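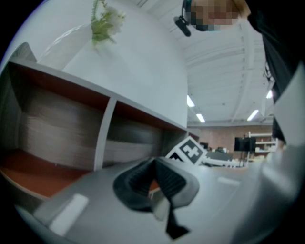
Home | Visits | Shops and Fairs | Contact

A day at the Indby furniture open day
Feb 8, 2019

Indby is an hour and a half from us by train, with a change at Cusberg. The furniture works there opens to the public twice a year, once in winter and once in early autumn. I had missed the last one, so I booked the day off and went on the morning train with a friend who needs something for her hallway.

The works makes shelving, small cabinets and benches under the Naltico name. Most of it goes to rental flats and offices, and you will not find much of it in the shops. Entry is free. You sign a sheet at the gate, take a paper map and are told to keep inside the yellow lines. There were two guided walks, morning and afternoon, and we joined the first.

The walk starts in the board store. Sheets come in already faced and are stacked flat by colour, with the white nearest the door. From there they go to the saw, then to the edging machine, which puts the thin strip on the cut sides. We stood at the edging machine for a good while. The guide passed round two offcuts, one with the strip on and one without, and let us try to lift the edge with a fingernail. Nobody in our group managed it. The noise is considerable and ear plugs are handed out, but it is hard to hear the talk through them, and I missed most of the part on glue.

Drilling comes next and then packing. Packing was stopped for the open day, which was a pity as I would have liked to see how the screws are counted into the bags. We were told that 1,102 cartons had gone out the week before. The packing hall has a line of benches down one side with a cardboard cutter at the end, and a rack of instruction leaflets in 6 languages.

After the walk you are free to go round the showroom, which is upstairs over the offices. It is a plain room, well lit, and laid out in small settings with a few pieces in each. The one I spent most time on was a white unit with open compartments, white on the outside and reddish brown inside. The backs are different again, a grey wood-grain with the streaks running across. I was doubtful about three finishes in one small piece of furniture, but it is better than it sounds. The brown keeps the inside from looking bare, and the grey back is quiet enough that it would not fight with whatever was put in there.

Its compartments are of different widths, with a white divider between them. I would use the larger one for books and baskets, and the narrow one for the things that never have a place, such as the torch and the dog lead. My friend measured it twice and found it would fit her hallway if the radiator cover came off. She has not decided.

There were artificial flowers by it, small cream-white blossoms with pale green leaves. I am not fond of artificial flowers as a rule but these were well chosen, and fresh ones would have had to be changed for a single day.

The Sethi benches are at the far end of the showroom. These are the newer line and come with a lift-up seat. The hinge is slow-closing and works well. I thought the seat too hard for anything longer than putting on shoes, and the price is high for the size. The cushion is sold separately.

Lunch was in the staff canteen – soup, rolls and a tray bake, with tea from an urn. It was cheap and there was plenty of it. Seating ran short after noon and people were standing with their bowls in the corridor, so go early.

The seconds sale is held in the loading bay and is the reason many people come. Most of what we saw had a chipped corner or a scratch on a side that would face a wall. Single shelves and doors were sold from crates by the exit. I bought 2 white shelves for the airing cupboard, which needed trimming when I got them home. Larger pieces can be held until the following Friday if you pay in full. It is cash only in the loading bay, and the nearest machine is back at the station.

The walk from the station is flat but there is no pavement for the last stretch. Parking is in the field opposite and was muddy. There is a lift to the showroom – ask at the desk, as it is not signed.

The works shop opens again for ordinary trade in March, weekdays only.

Recent visits
Cusberg winter market
A morning at the paper mill
Garden show, second day
The brush factory and its museum

Contact | Copyright: text may not be reused without permission | Back to top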